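Sturnenine – Texturpaket für Mapper und Modder
Von Ruva, erhältlich im Shop von Kaufmann
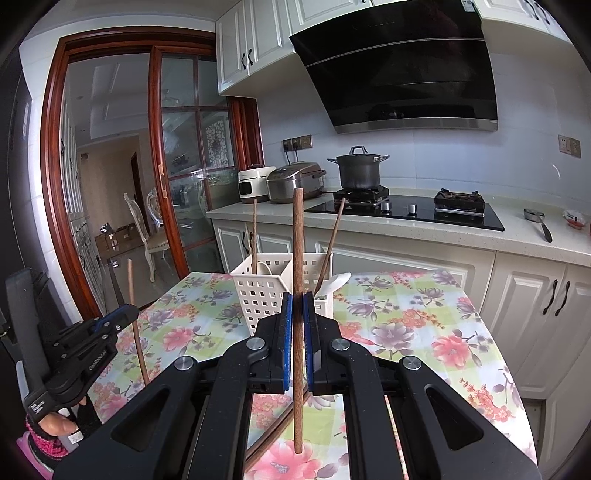 Wer schon einmal eine eigene Map für einen älteren Shooter gebaut hat, kennt das vermutlich: Die Grundform steht nach zwei, drei Abenden, die Laufwege fühlen sich gut an, und dann sucht man wochenlang nach einem Putz, der neben dem Holz nicht nach Plastik aussieht. Mir ging es bei Stimstead so, meiner ersten größeren Karte, einem kleinen Hafenort mit viel zu vielen Treppen. Aus den Texturen, die ich dafür nach und nach gemalt und immer wieder überarbeitet habe, ist Sturnenine entstanden, und ich freue mich wirklich sehr, dass das Paket jetzt für alle zu haben ist.

Was drin ist
128 Texturen in 8 Gruppen: Putz, Mauerwerk, Holz, Dachdeckung, Pflaster, Erdboden, Metall und Übergänge
33 davon mit passender Variante für nasse Oberflächen
14 fertige Shader für Wasser, Laternenglas und Planen
Die Testkarte Stimstead, spielbar und mit offener Quelldatei

Die Übergänge liegen mir besonders am Herzen (sie haben auch mit Abstand die meiste Arbeit gemacht!). Gras läuft in Kies aus, Kies in Pflaster, und an den Hauswänden gibt es einen schmutzigen Sockelstreifen, den man einfach unten anlegt. Damit verschwinden diese harten Kanten, die man sonst mit Kisten und Fässern zustellt. Alle Bodentexturen sind kachelbar, und ich habe darauf geachtet, dass kein auffälliger Stein und kein Fleck beim Wiederholen ins Auge springt – auf großen Plätzen sieht man so etwas ja sofort.

Format und Einbau
Die Texturen liegen als TGA und zusätzlich als JPG vor, die meisten in 512 x 512, die Dächer und großen Wandflächen in 1024 x 1024. Zum Einbau den Ordner sturnenine in das Texturverzeichnis des Mods kopieren, die Shaderdatei in den Ordner scripts legen und sie dort in die Shaderliste eintragen. Danach den Editor neu starten. Wer mit einer sehr alten Editorversion arbeitet, nimmt bitte die JPG-Fassung und lässt die nassen Varianten erst einmal weg, die brauchen nämlich den zweiten Shaderdurchgang.

Nutzung
Ihr dürft die Texturen in freien Maps und Mods verwenden, umfärben, zuschneiden und mit eigenen mischen. Eine kurze Nennung von Ruva in der Readme genügt. Für Projekte, die verkauft werden, gibt es bei Kaufmann eine eigene Lizenz, die ihr im Warenkorb auswählen könnt. Nur das Paket selbst bitte nicht einzeln weiterverteilen.

Updates
Im Januar kommt eine kleine Erweiterung mit Schnee auf Dächern und Fensterbänken dazu, für Käufer kostenlos über denselben Downloadlink. Wünsche nehme ich gern über das Kontaktformular entgegen – und wenn ihr eine Karte mit Sturnenine gebaut habt, schickt mir unbedingt den Link dazu, ich laufe da wahnsinnig gern eine Runde durch!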